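Section 4. Preparing the rental parts before the first rehearsal

Please read this section when the box from Ristside Music Hire has arrived and before any part is given to a player. It concerns the Coker Serenade for Strings and Two Horns (1887), in the edition prepared by Dorothy Holroyd. The same steps are valid for other titles in the Heywood series.

4.1 Checking the set

1. Open the box from the top. Keep the grey card, you will need it for the return.
2. Compare the parts with the packing list. The order number must end with 2056.
3. Look in each part for missing pages. The viola part has a fold-out page after the Larghetto.
4. Write any old damage on the grey card. Damage that is not written there will be charged to your organization.

Note: The set has 2 horn parts, both in F. Parts in E are sent only on request.

4.2 Marking the parts

1. Use only soft pencil. Ink, highlighter and adhesive tape are not permitted.
2. Let the concertmaster mark the bowings in one part for each section, then copy them to the other stands.
3. Rehearsal letters printed before November may differ from the full score. In this case follow the score.
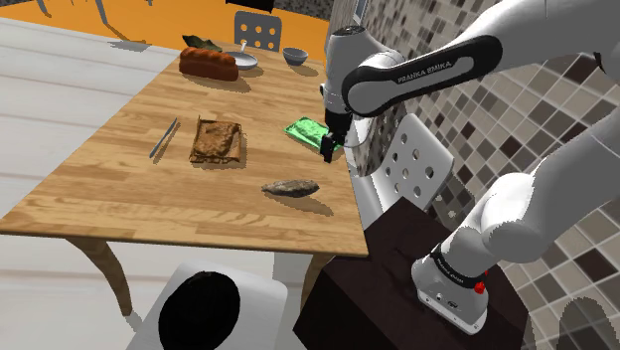 Fig. 7. Packets on a table, with Franka Emika arm

4.3 Entering the set in Prolex

1. Log in to Prolex and choose "Hire sets".
2. Type the order number and press Enter. Wait until the title appears.
3. Give each part to a player by name. A part without a name can not be closed at the return.

Caution: Do not photocopy the parts. If a player loses one, write to the hire library and a replacement will be sent, normally in some 100 hours.

4.4 Before the return

Erase all pencil marks, put the parts in score order and place the grey card on top. The colour of the card must be visible when the box is opened.

Section revised February 21, 2023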